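Notebook, robotics club, Trorkside annex
Sat 2 December

Long one today, sorry to whoever reads this after me. We had the room from lunch until they locked up, and I wanted to get the sorting task into shape before the Holteo meet, so most of this is about baskets and paper (glamorous stuff!).

First thing was the table. We finally swapped the old cloth for the dark brown paper, one long sheet off the roll, and I'm a big fan. The cloth kept bunching whenever a gripper brushed it and then everything we'd measured was off by a finger's width. Paper still wrinkles a bit toward the back by the mounting plates, and I tried re-taping it twice before giving up. Good enough. If you replace it, pull from the front edge and leave the clamp on until the end.

The task is the same one from the club sheet: everything in the yellow tray goes into the brown basket, one item at a time, no dropping, no dragging the tray. The right arm picks, the left arm can help or stay out of the way. Scoring is a point per item plus a bonus if nothing lands on the table. We argued for ages about whether a bounce counts as a drop. I say yes. It's not settled, so please write your opinion in the back of this book and stop texting me about it. 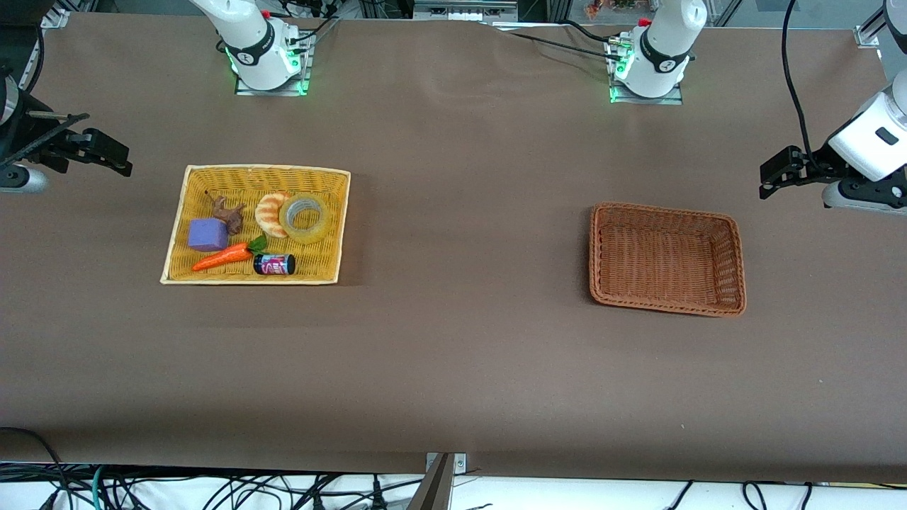 Start layout, tray on the left and basket on the right. Six items in, lights green on both bases.

On to the objects. I wanted a mix of soft and annoying. The purple sponge cube is the freebie, you can grab it practically anywhere. The carrot I'd call medium, and I want it taken by the orange part (the leafy end flops the wrist reading all over the place, or at least that's my theory). The tape roll is the one I'm worried about for the newer members, clear tape is miserable for the vision script and Mok kept putting its box on the table next to it. Mok is our detection script, for anyone who joined after June, and yes, it needs a better name.

I ran 29 attempts on the carrot and tape only, with the Mok threshold at 57 and then at 65. At 57 it found the tape more often but also found tape where there wasn't any, including once on a cable. At 65 it went quiet and just skipped the roll. I left it at 57 for now because a false box is easier to catch by eye. Somebody with more patience than me should try the values in between!

Croissant and the little brown figure I only did by hand control. The figure is so knobbly that the fingers settle differently every single time, which is kind of fun to watch but awful for repeatability. I'd like to keep it in anyway. The little can with the pink and white label rolled away from me on two tries, so start it lying down and snug against the side if you can.

Cables: the pile below the front edge is bad again. I didn't touch it because I couldn't tell which of the teal ones was live. Please, next session, labels before anything else.

Still to do:
Trondine controller update, both arms, and write down the old version first
Spare paper, we're down to the last bit of the roll
Ask Holteo if the basket has to be the same size as theirs
Redo the carrot runs with the left arm parked farther back

Logs are in the shared folder under today's date. The first handful are junk, I had the arms swapped in the config.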